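Ticket 492: glove tracking drops out at the box
Project: Stivton student capstone
Opened: April 2, 2021
Status: open

Marker cube pose is lost for 6 frames or more per pick. Gripper camera view checked first.

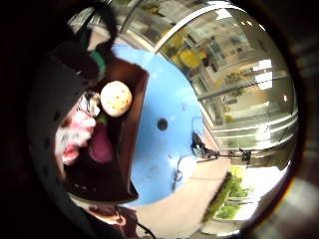 Tray and toys, gripper camera

Side camera checked next, outdoors at the blue table.

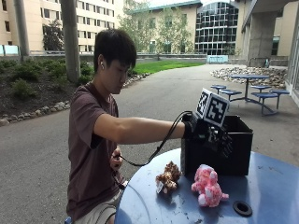 Gloved hand in the box, cube above the rim

Log has 3,572 frames. Retrying with the pink ball.

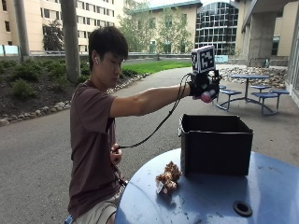

Next step is to recalibrate the side camera and rerun.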